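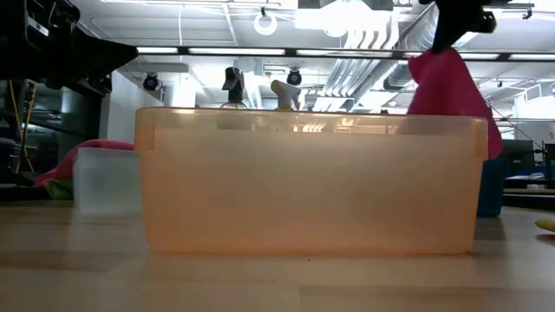
**How do I get the cloudy film off a plastic storage bin?** It used to hold my cleaning stuff and now it looks like it has cataracts.

**Wusen**
Warm water, dish soap, a soft cloth, then a rinse. If it's still cloudy, rub in a baking soda paste and leave it 7 minutes. Some bins are just made frosted — check a new one before you scrub for an hour. I have done the hour.

**Mollah**
buy a new one

**Rundora**
Skip the scouring pad. Mine now has over 200 scratches and the same film.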